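Podness Publishes a Rulebook for Hand-Held Grippers, Having Run Out of Sticky Notes
The Kivia Code covers good practice for picking up household objects in real homes, snack packets included 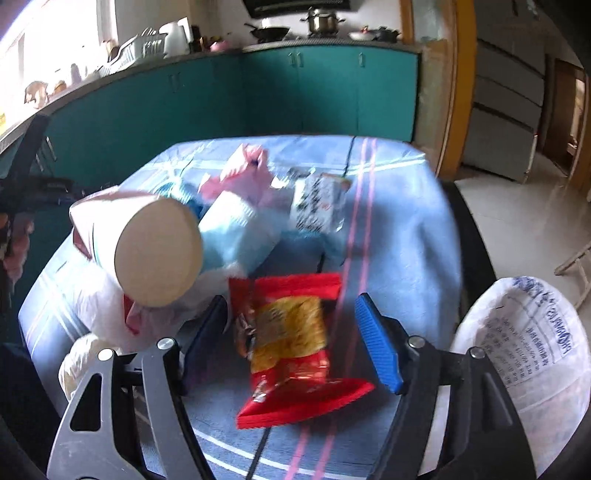

What the code covers

Podness today released version 5 of the Kivia Code, a set of working rules for people who teach robots to handle household things by doing the handling themselves with a gripper in the fist. The code is free to download and free to ignore, although the company would prefer the first.

It applies to work in kitchens, dining rooms and other places where someone is likely to want the table back by supper. Earlier versions were written for a test bench, where every object was a gray block and every block sat on a gray mat. Readers who live in houses wrote in to point out the difference.

Version 5 has 165 clauses. The longest deals with soft packaging, a subject on which the drafting team began with few opinions and ended with a great many. A foil packet wrinkles, shines and has seals that stick out past the part worth holding. Under the code, the operator opens the jaws wider than the body of the packet, lines up both pads before closing, and squeezes no harder than a person would when passing it across the table. A burst packet is to be logged as a burst packet. The previous wording, "unplanned access to contents," has been withdrawn.

Clutter stays

The most argued-over rule is clause 31, which says the table may not be tidied for the sake of a better result. Bags, wrappers and half-hidden tubs remain where the household put them, provided nothing is sharp, hot or breakable. Patterned tablecloths stay too. An early draft called for plain white cloths only, and it survived until the first trial home was asked to buy one.

"A robot that can only work in a clean kitchen is a robot for people who don't need one," Podness said in a statement. "We tried to write rules for the kitchen most of us have."

Other changes in version 5:

Operators check pivot screws and pads before every session, and again after a drop of any height. "It was only a small drop" is no longer an accepted entry in the log.

When two grippers are in use at one table, each operator says out loud what they are reaching for. Pointing with the gripper does not count.

Members of the household can stop a session at any time and owe no explanation.

Food handled during a session is not offered to anyone afterward. This clause was added in July and the minutes of that meeting are brief.

Trials and checking

The draft was tried out over 2000 recorded sessions by Podness and by Dantas, which makes replacement pads and has an understandable interest in how fast they wear out. The trials produced 755 comments. Many were useful, and one was a recipe.

Sites that want to show they follow the code can ask for a review by Anness, which reads the logs, watches a session and sends back a list. There is no badge. A badge was designed, and the discussion of its color is still open.

Version 4 may be used until the end of the year. Comments on clause 31 are welcome and will be answered in the order they arrive, politely where possible.

About Podness

Podness writes training materials and working rules for robot handling in the home. The Kivia Code is available from its website, along with a printable checklist that fits on the front of a refrigerator.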